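Ticket: Label printer drops first two lines after idle
Product: Filtari desktop label printer, USB and Ethernet
Queue: Zindus Support, Hardware
Status: Closed
Priority: Normal

Site prints bin and shelf labels from a Plavlow stock list. After a long idle period the first label comes out with the top two lines of text missing. Later labels in the same batch are correct. Reprinting the same label right away gives a full print.

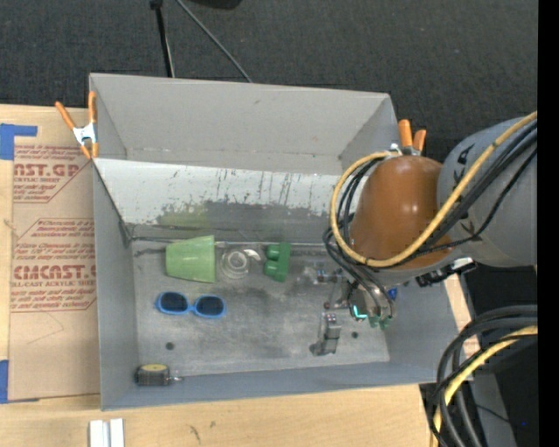

Reply from Zindus Support:
Does the fault follow the cable or the printer? Please print the built-in test page after the same idle period, with the data cable unplugged. Also send the firmware version and the sleep setting from the configuration page.

Reply from site:
Test page is complete after idle, cable out. Repeated with the same result. Firmware is the version it shipped with. Sleep timer is on, default value. We are connected by Ethernet through a Schnyder switch. Stock list runs on one desktop PC.

Reply from Zindus Support:
That rules out the print head and the media sensor. The data is either lost on wake or never sent. Next steps, in this order:

1. Connect by USB, leave the sleep timer on, let it idle, print one label.
2. Go back to Ethernet, turn the sleep timer off, let it idle, print one label.
3. Turn the sleep timer on again, turn off energy saving on the switch port, let it idle, print one label.

Change one thing at a time and keep the label template the same.

Reply from site:
Step 1: full label.
Step 2: full label.
Step 3: full label. Turned energy saving on again and the fault came back on the first try. Darkness was set to 100 on the template, left as is for all tests.

Reply from Zindus Support:
The port drops to low power when the printer sleeps. When a job arrives, the link comes back up while the driver is already sending, and the start of the job is lost. The driver is set to raw mode with no status check, so it does not notice. Either leave energy saving off on that port, or install the current driver and tick "Wait for ready" on the Ports tab. We suggest both.

Darkness at 100 is too high for paper labels — it shortens head life and can blur narrow bars. Try a lower value and check with a scanner.

Reply from site:
Both changes made. Left idle overnight, first label at 7:40 was complete. Darkness lowered, bar codes still scan. The new driver reset the label width to default, so we had to enter it again by hand. OK to close.

Resolution: link wake delay on switch port, raw mode driver without status check. Width reset on driver update passed to the Filtari driver queue as a separate ticket.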